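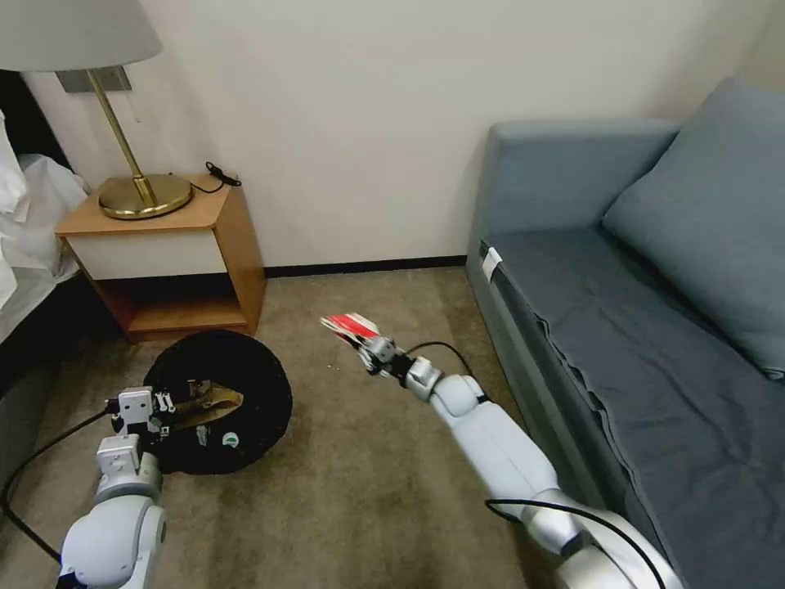
Two grippers and a floor full of awkward things

2020-03-21

So I finally did the comparison I've been promising since, oh, forever. Two arms, a different gripper on each, same controller, same bit of carpet, same selection of household stuff. A few of you asked for it after my last post (hello Anisa, I did read your very long email, and yes, I will get to the cable question) and I'd run out of excuses.

If you're new, I've been messing about with a pair of arms for a while now, mostly in the evenings, and mostly with objects that are easy. Blocks. Plastic cups. A tin of beans, which is the best friend a gripper ever had. The trouble is that real floors don't have tins of beans on them. They have clothes and post and bits of packaging, and I wanted to know which of my two grippers I'd rather have when the thing on the floor is floppy.

The left one is the Flunell. I bought it second-hand from Amirul Hartono, who had upgraded, and it came in a biscuit box with half its screws in a sandwich bag. The right one is the Pangaribuan, which I bought new and which cost rather more than I told anyone at home. Both run off the same Wamudgate controller, and that matters more than I expected, so there's a section on it further down.

What I put on the floor

A black hat, a flat red and white card, some brown paper that I scrunched up, and a few other bits and pieces that went back in the drawer fairly quickly. I wanted one thing that was soft and bulky, one that was thin and stiff, and one that changed shape every time you touched it.

The rules were simple. I drive both arms by hand from the controller, no clever software. A pick counts if the thing leaves the carpet and stays off it while I say "one elephant, two elephant". If I nudge it into a better position first, that's a fail. I was fairly strict about this for the first hour and then, I'll admit, a bit less strict after tea.

All in, I logged 200 attempts, split evenly between the sides. I was going to do more but my back had views on it.

The card

Thin flat things on carpet are horrible. On a table you can slide the card to the edge and pinch it there, but on carpet there is no edge, and the card sort of nestles down into the pile and laughs at you.

The Pangaribuan was much better at this. Its fingers are thin at the ends and you can get one of them down into the pile beside the card and tip it up, then close. It took me ages to get the angle right (come in shallow, let the finger touch the carpet, then stop worrying) but once I had it I could do it nearly every go. The red and white card became my warm-up. I'd pick it up and wave it about before every session, a bit like a pianist doing scales, if the pianist was sitting on a cushion in a bedroom with a mug balanced on her knee.

The Flunell just couldn't. It would push the card along, or pinch a tuft of carpet and lift that instead, and there was one nasty moment when it had hold of the carpet quite firmly and I kept telling the arm to go up. Nothing broke. I did say a word.

The hat

I was looking forward to this one. A hat has a wide soft brim, and you'd think any gripper at all could grab a brim. And they can! The problem is what the rest of the hat does afterwards.

With the Flunell you come straight down over one side, close on the brim and lift, and the whole thing swings up with its weight on that one side. If you've grabbed a good fold it stays put. If you've grabbed a mean little pinch, it slowly peels away, and you get to watch it happen at about the speed of a kettle boiling. The trick was to go in deeper than looks sensible. Once I started pressing down into the felt a bit before closing, my score on the left side jumped, and I ended up rather fond of it.

The Pangaribuan can do the hat as well, but it leaves me nervous. Those same thin fingers that are so good with the card put all their force into two tiny spots, and I didn't love what they were doing to the brim. I switched the force down a couple of notches and then it dropped the hat, so I switched it back up and apologised to the hat.

It also matters a lot which way up the hat is. Crown up, the brim lies flat against the carpet and you're back to the card problem. Upside down, the brim lifts a little and there's something to go for. I only worked this out partway through, so the early numbers for the hat are a bit of a muddle and I wouldn't lean on them.

The paper

My favourite, and the one I'd tell you to try at home. Scrunched paper is different every single time. You close on it, it crumples further, and the bit you were holding isn't there any more. 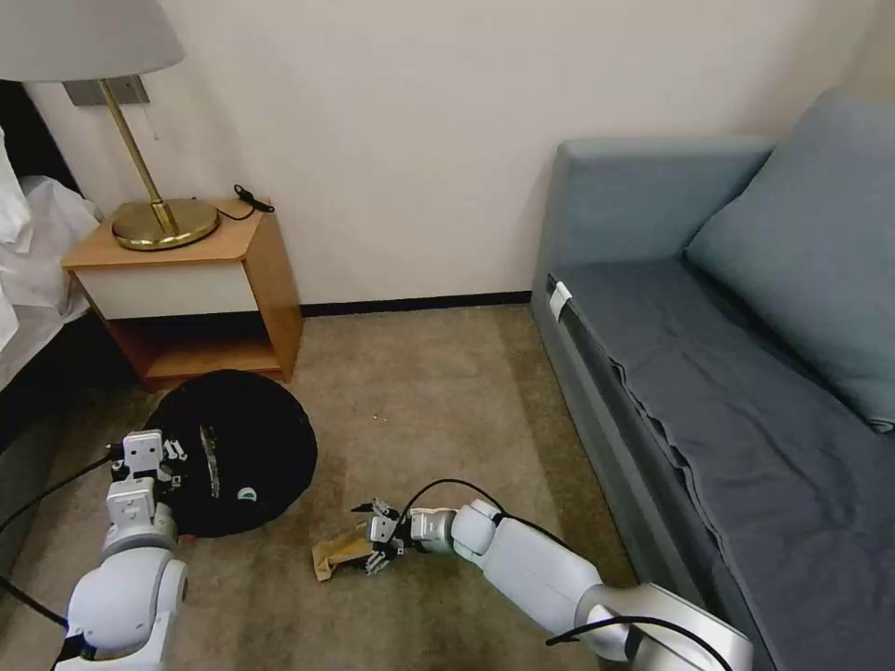

Right arm, brown paper. Pressing on it.

What I learned is that you need to squash it slightly with the fingers before gripping. Going in from above with the fingers wide open and closing in mid-air looks lovely and works about as well as catching a moth with chopsticks. Pushing the paper into the carpet gives it something to crumple against, and then the fingers find a fold and hang on.

There's a point, too, where paper has been picked up so many times that it goes soft like cloth and becomes far too easy. I started swapping in a fresh piece whenever it felt like cheating. Zahira Pelupessy, who does this sort of thing for a living over at Nadstead, told me they do the same with theirs and keep a stack ready. I felt very professional for a whole afternoon.

The controller bit

Right, this is the part I nearly left out and now think is the most useful. The Wamudgate lets you set how fast the fingers close separately from how hard they squeeze. I'd been leaving both on whatever they came with. On a tin of beans you'd never notice. On soft things it changes everything.

Slow close, firm squeeze was best for the hat. Slow close, light squeeze for the card. For the paper I wanted a quick close, and then a firm squeeze after a short pause, and there's no setting for that, so I was doing it with my thumb and hoping. If anyone from Wamudgate ever reads this - a delay setting, please, it would make me so happy.

There's also a lag on the left channel. It's small, but you feel it when you swap hands, and for a while I was blaming the Flunell for being sluggish when it was doing what it was told, just late. I swapped the channels over for one session to check and the lag stayed with the channel. So that's a point back to the Flunell, and sorry for the things I said about it in October.
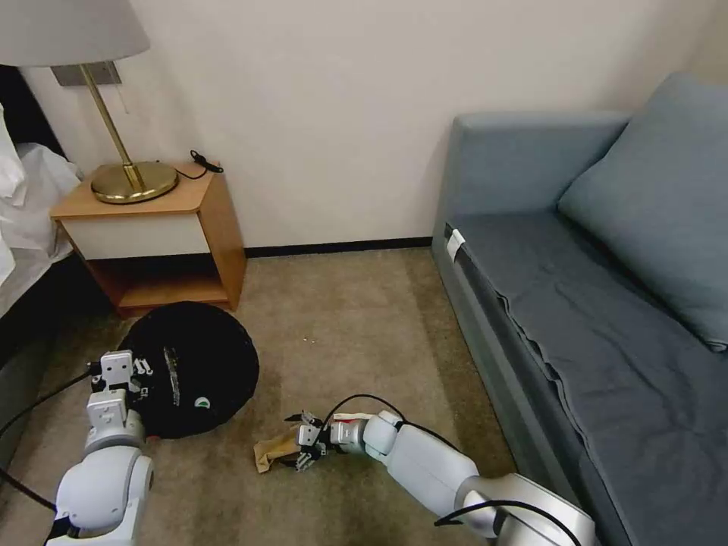 Cables, then, as promised to Anisa. Mine loop over the top of each arm with plenty of slack, and I've tried tying them in closer and always regretted it. The moment you reach for something far out on the floor, a tidy cable becomes a short cable and starts tugging the wrist round. Slack looks scruffy but the wrist goes where you ask it. What I would change is where the slack hangs. If it droops below the elbow it drags along the carpet and you can feel it catching, so I leave the loop high and check it every time I move the base.

The other thing I'd say about working down on the floor is that you lose all sense of depth. I kept closing the fingers above things. After a while I got into the habit of touching the carpet on purpose, a little way off from the object, just to find out where down was, and then lifting a hair and sliding across. It's slower. It also saved me from most of my silly misses, and I wish I'd started doing it before I began logging.

So which one?

If I could only keep one I'd keep the Pangaribuan, mainly for the card. I can make thin fingers behave with something bulky if I'm gentle, and I can't make the Flunell thin. But for clothes and anything with a bit of body to it, the Flunell is calmer and much more forgiving of sloppy driving, and mine is mostly sloppy driving.

Dewanti Yeoh has offered to lend me a set of rubber fingertips that should fit the Flunell with a bit of filing. I'm hoping they'll help it get under things without grabbing the carpet. I'd also like to try socks, which everyone keeps telling me are the real test, and a plastic bag, which I'm frankly scared of.

My log is in a notebook in terrible handwriting. If you want the numbers, leave a comment and I'll type them up, but give me until after the fingertips arrive so I can do the card again on the left.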